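3.2 Materials and table layout

The sorting task was set up in the ground-floor room at Trandalton, which has a tiled floor and enough space for two covered tables with a gap between them. Toys were kept together in one shallow container, and the three target boxes stood in a column to its left. The layout is shown in Figure 2.

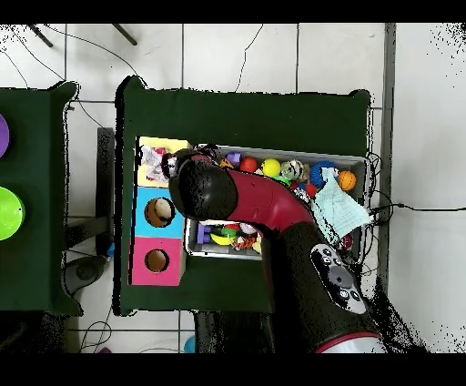
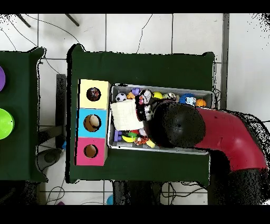
Figure 2. Two views of the sorting table, with the mixed toys in their container and the column of yellow, blue and pink boxes to the left.

The toys came from the Halim set, which was put together for an earlier study of play materials and has 74 pieces. We did not put all of them out at once. A selection was drawn before each session and tipped into the container without any attempt to arrange it. Balls were always included, among them the orange one with the basketball pattern and the blue spiky one, as were the yellow banana shape and at least one purple piece. Soft and hard toys were mixed on purpose. In pilot sorting at Sisberg in January, sets made up only of hard toys were finished quickly and gave little spread in the scores.

The boxes are cardboard cubes, each with a round opening. Color is the only label they carry. We tried printed labels during the pilot and dropped them, as several toys fit more than one label and the arguments about where they belonged took longer than the sorting. The order of the column, yellow, then blue, then pink, was fixed for all sessions. The assignment of toy types to boxes was changed between sessions according to a list drawn up beforehand.

The two tables have dark green covers. Plain cloth keeps small balls from rolling as far as they do on a bare top, and most of the toys show up well against it. Green toys are the exception. Pieces of this kind that ended up on the cloth were missed more often than others, and we return to this in Section 5.

3.3 Procedure

Each session had a limit of 500 seconds. A toy counted as sorted once it was fully inside a box. Toys left resting on the rim of an opening were counted as unsorted, and toys that fell to the floor were left there until the session ended. Flat items such as paper and cloth were not scored, but they could be moved if they covered a toy.

In total 200 sessions were run, the last of them in April 1999. Of these, 90 used the full mixed selection and the remainder used a reduced one, with the smallest pieces taken out. After each session the boxes were emptied, the contents were checked against the list, and the toys were tipped back into the container. Worn cubes were replaced with new ones of the same color from Grollonbridge. The replacements had slightly stiffer edges around the opening, and we found no difference in the scores before and after the change.

3.4 Scoring

Two scores were recorded. The first is the share of toys placed in the correct box at the end of the session. The second is the time to the tenth correct placement, which was less affected by the few toys that were hard to get at, usually those lying under something else or against the side of the container.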